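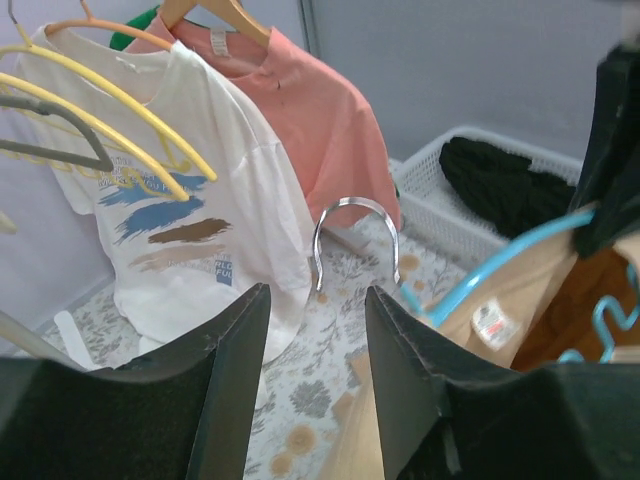 Will we lose hours when the hanging work goes to robot arms?

Hours don't have to drop, but the work will change, and you should get the new duties in writing before the cell goes live. More detail in the replies below.

Posted in: Work and Workplaces
Sunday, March 31, 2019

sorting_bench

I work in the garment room at Clutico in Balen. We take returned clothing, check it, put it on hangers and send it through to steaming. There are nine of us over two shifts. Management told us last week that a two-arm robot cell is coming in May to do part of the hanging, mostly T-shirts and light tops. They said "no redundancies planned" and that was the whole meeting.

My questions are what happens to the people on the hanging bench, whether our targets go up, and whether we have to be trained. I'm on 30 hours and can't afford less. Two of the others have sore shoulders from the rail and would be glad to be off it, so it isn't that we're all against it. We just don't know anything.

okoro_backroom

We went through this at Ceder, in a room the same sort of size as yours. I was on hanging before and I'm on the cell now.

Hours: mine stayed the same. The casuals were the ones who noticed it. They weren't let go but they stopped being called in for the quiet days, so if any of your nine are casual they should ask separately. "No redundancies" doesn't cover them.

The job: someone still has to bring the baskets, take out anything the arms can't do, and clear it when it stops. Clothes are soft and they land differently every time. A shirt slides half off and the neck closes up. Hangers bunch together on the bar and have to be separated. In the first weeks I was doing that more than anything else. It's less lifting overhead, and my shoulders are better for it, but you're watching a machine for long stretches and that is tiring in another way. Ask to be rotated. We swap every 2 hours and it took a lot of asking to get it.

Targets: ours was 200 pieces a shift per person by hand. When the cell came in they left that number on the bench staff, who by then were getting only the awkward stuff, the coats and strappy dresses and knitwear. Nobody could make it. It took a month of missed targets before the supervisor had it changed. Get that sorted before May if you can. Write down now how many of each type you do in a shift so you have something to show them.

Training: we got one afternoon from the supplier and a laminated sheet. It wasn't enough. Ask who is allowed to reach in, how it's made safe first, and who you call on the late shift. If the answer to the last one is "leave a message", tell them the late shift needs its own trained person.

The layout matters too. Ask to see where the baskets go before anything is bolted down. Ours were put where you had to lean across to swap them, and moving them later was a big argument. A basket at each side of the work area is fine as long as you can get to both without twisting.

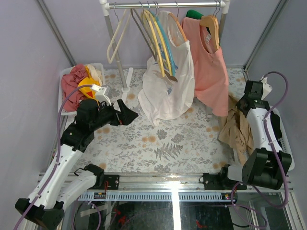 Reply from hi_vis_and_tea

I'm a health and safety rep, different industry (parcels). Agree with most of the above. I'd add that in a lot of places the employer has to consult you about new machinery, and one meeting where they tell you it's coming is a bit thin as consultation. The rules depend on where you are, so check with your union or your local workplace safety office. Ask for the risk assessment and read the part on clearing jams, as that's when people put their hands in.

Also ask if your pay grade changes. Minding the cell is a different job from hanging, and in our depot it got a small allowance, though only for those who asked.

Reply from lintroller77

they said the same thing about the labelling machine where I work and it spent most of its first year switched off. wouldn't lose sleep over it

Reply from sorting_bench

Thanks. None of ours are casual except the Saturday pair, and I've passed it on to them. I've started a tally sheet by type of garment and taped it to the end of the bench. We've asked for a second meeting and for the rotation to be on the agenda.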